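Block table back in the long room at Catthorpe

Anyone who has brought a small child through the doors at Premska House will be glad to hear that the block table is back, and that it looks very well indeed. The top is pale wood with the grain running along it in honey-coloured streaks, and on a bright morning it cheers up the whole long room (which, with its plain grey wall, can do with a bit of cheering up in March).
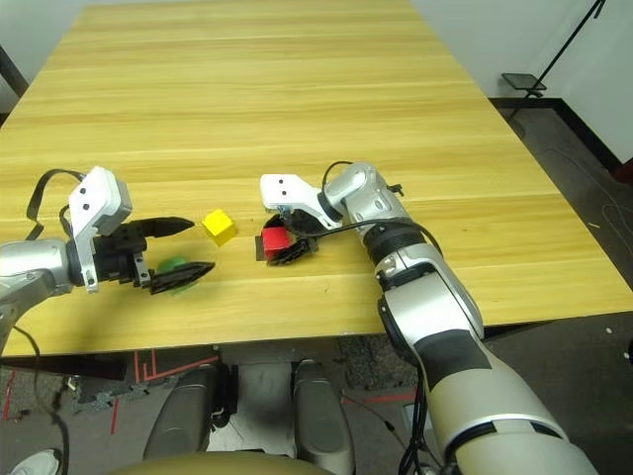
Issue 243, page 3

The blocks are the same old favourites: red, yellow and green, small enough for little hands and pleasingly simple. There was talk over the winter of buying a new set, and a catalogue even went round, but the feeling among the parents was very much that the old ones should stay. A red block, a green cube on top and a bit of a wobble is still as good a start to a tower as any we know!

The table itself came from Rautiainen, the furniture workshop on Coltus Lane, and the bill of £1,155 was met by the autumn book sale and a very generous evening of soup and singing. Santeri Partanen, who runs the Tuesday play session, told us he had wanted a proper wooden top for years. "You can hear it when a block goes down," he said. "It's a nice sound. The old table just sort of rattled, and the children used to lean on one corner until everything slid off."

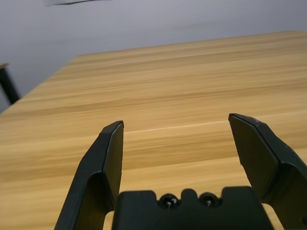

Can we use the table outside the play session?
The long room is open to families every weekday until four o'clock, and you are welcome to sit down at the table whenever it is free — just put the blocks back in their tin before you go.

Santeri was keen for us to mention the paintwork. The green cube has its share of little chips and scuffs, and one or two people have asked whether it might be given a fresh coat. He would much prefer to leave it alone. His own daughter, now at secondary school, learned her colours

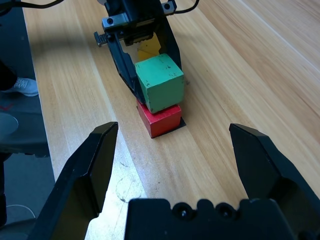 from this very set, and he says he would know that shade of green anywhere. We rather agree with him, and there is something friendly about a block that has plainly been played with.

The play session starts at half past nine and there is room for up to 30 children, with tea and toast for the grown-ups from ten. Younger brothers and sisters can come along too — there is a rug by the radiator, and the big cushions have had their covers washed at long last. If you have coloured blocks of a similar size at home that are no longer wanted, please do hand them in at the front desk, where Santeri will be delighted to have them.

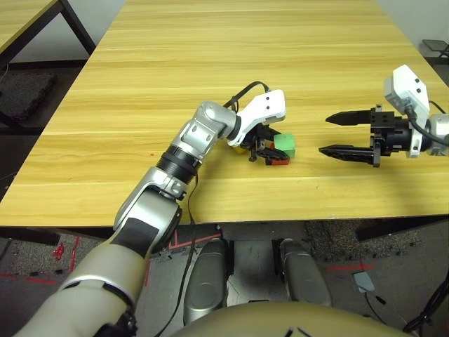

Page last changed: Friday, 4.10pm

Please note that the side door on Coltus Lane is still sticking, so those with pushchairs will find the front entrance easier for the time being.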